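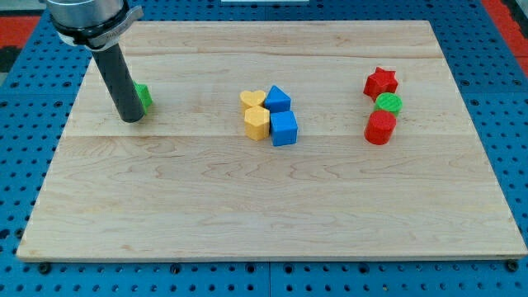
Setting Up the Block Push Task

Written for new members of the Kivi robotics club. Read it before your first bench session. It takes 4 minutes, and the people who skip it tend to spend the afternoon picking blocks up off the floor.

The block push is the first real task everybody does in Kivi. The arm gets one straight rod and no fingers. Your job is to make it shove small plastic blocks across a wooden board until they end up where someone asked for them. A toddler can do this in seconds. You will need most of January.

What you need

The arm, with the push rod fitted
The maple board
A set of blocks: eight pieces, two each of red, green, blue and yellow
The Trustetti control program, installed on the bench laptop
The club notebook and a pen that works (bring your own pen)

Step 1. Bolt down the board

Lay the board on the blue pegboard table and line it up with the holes. Put in the black fasteners at the near corners and tighten them by hand. Then push the board sideways with your palm, hard. If it creeps, tighten again. Last year's Potholm team lost a whole afternoon to a board that moved a hair every time the rod touched it, and blamed their code the entire time. Their code was also bad, but that came out later.

Step 2. Fit the rod

Slide the rod into the collar at the wrist until it stops, then close the clamp. Give it a tug. A rod that is nearly tight will hold through all of your practice runs and let go when there are visitors.

Step 3. Set the tip height

In Trustetti, open the Tool page and jog the arm down slowly with the speed set to its lowest value. You want the tip just clear of the wood. Slide a sheet of paper under it. If the paper passes without dragging, save that height as "table."

Check it again at all four corners of the board. Wood is wood, and it has its own opinion about being flat. Use the highest corner as your reference. Too high and the rod will skate over the shorter blocks. Too low and you'll plow a groove, and every team after you will ask whose groove it is.

Step 4. Put out the blocks

Start with a layout that has some trouble in it. A good one is a tight square of four in the middle, yellow on one side and blue on the other, with a short column of red and green off to the right and a single green left on its own near the rod. The lone block is your warm-up. The square is where you'll learn humility.

Leave the near half of the board clear. You'll want the room, and you'll use it faster than you expect.

Step 5. Do one push by hand

Take the joystick and push the lone green block a short way toward you. Go slowly. Get the rod behind the block first, lined up with the middle of it, and only then move forward. If you push off center, the block spins and slides around the rod like a person leaving a party.

Some notes on shapes:

Cubes are polite. Push a flat side and they mostly go straight.
Cylinders roll off the rod at the first excuse. Short pushes, then re-center.
The star catches on its neighbors. Move the neighbors.
The heart is best pushed from the round end, if you can get between the lobes.
The triangle will turn until one flat side is against the rod, so you may as well start there.

Step 6. Break up the square

Don't drive straight into the middle of it. Come in from an outside corner and peel off one block at a time. The cube is the easiest first pick. Once it's clear, back the rod away before you change direction, or you'll drag the side of it through everything you just sorted.

Step 7. Record your runs

Press Record before you move and Stop when the block has come to rest. Give each run a plain sentence, such as "push the blue cube away from the yellow blocks." Please write what you did. If you meant to move the cube and moved the heart, the sentence is about the heart.

Each pair records 17 clean runs per session. The club wants 2,000 by the end of the season and has 600 so far, so nobody will turn down extras.

If something goes wrong

The arm stops and Trustetti shows a force warning: the rod is pressing on the board. Raise the tip, clear the warning, and go back to Step 3.

A block goes over the edge: stop the arm before you reach for it. Every time, even when you're sure.

The rod wobbles: Step 2. You didn't tug it.

Packing up

Park the arm high, set the blocks back in their tin, and count eight. The spare star is in the Bruvberg drawer, under the cable ties. Leave the board bolted down unless the next pair has asked you to move it.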